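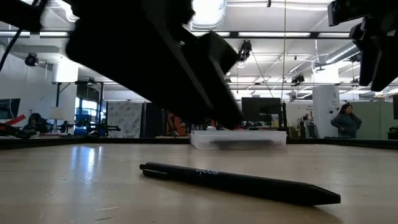 The "scale" pen on the table.

January, getting on for midnight

Played Griltby again tonight, mostly so I can say I finished it when Zoltán asks. He has been on at me since before Christmas. According to him it's the best puzzle game in years and I'm only cross with it because I skip the signs. I don't skip the signs. I read every one of them and they say things like "the river remembers", which is no help at all when you're stuck behind a sluice gate with a bucket.

So, for the record. You're a lamplighter in a town called Purnbridge and the lamps have gone out. You push things, climb things, fill things with water. The first hour is lovely, I'll give it that. There's a bit with a weighing machine where you have to work out that your own character counts as weight, and I did feel clever. Then the same trick comes back four more times with a different hat on.

The store page promises 50 puzzles. I've kept a tally in the back of this book and I make it 30, if you're being fair and don't count a locked door with the key hanging next to it. Perhaps the rest are hidden. Zoltán says they are. Zoltán also told me Dresier had a secret ending, and I spent most of a bank holiday walking into the same waterfall.

What annoys me is the saving. It only saves when you light a lamp, and in chapter 16 there isn't a lamp until after the mill. I fell off the mill wheel with the whole thing done bar the last lever, and back I went to the bottom of the hill, past the goat, past the old woman who says the same two lines about her knees. I put the controller down and made toast.

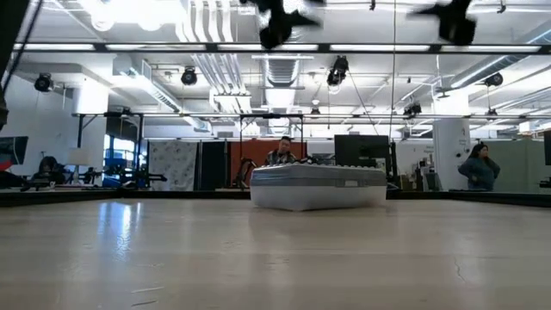 After the toast I had another go and got through it on the second try, so I suppose the people who like it would say it's fair. I'm not convinced. Doing a thing again when you already know the answer is just waiting with your thumbs moving. A proper puzzle game would trust that I'd worked it out and let me get on.

Everyone goes on about the music too. It's a piano. Somebody plays a few notes, has a think, and plays a few more. I turned it off in chapter 9 and had the radio on instead, and the mood of the place didn't suffer one bit.

The one part I'd stick up for is Tóth, the ferryman. He's rude, he overcharges you, and he's the only person in Purnbridge who doesn't talk as though he's reading out a birthday card. When he refused to take me across because I'd rung the bell twice I laughed out loud. If the whole game had been him and his boat I'd have paid full price and kept quiet.

Read a few reviews in bed, which was a mistake. One of them called it "a meditation on loss". What loss? He's lost some matches. I do wonder whether these people play to the end or just look at the opening, see fog, and fill in the rest. There's talk of Griltby 2 already. I'd like to say I won't buy it.

Three chapters left, I think, unless the map is lying about that as well. Told Zoltán I'd ring him tomorrow with a verdict. He'll want me to admit the weighing machine was good. I may give him that one, but he's not having the mill.

Must find the charger before I start again, the controller was flashing red when I put it down.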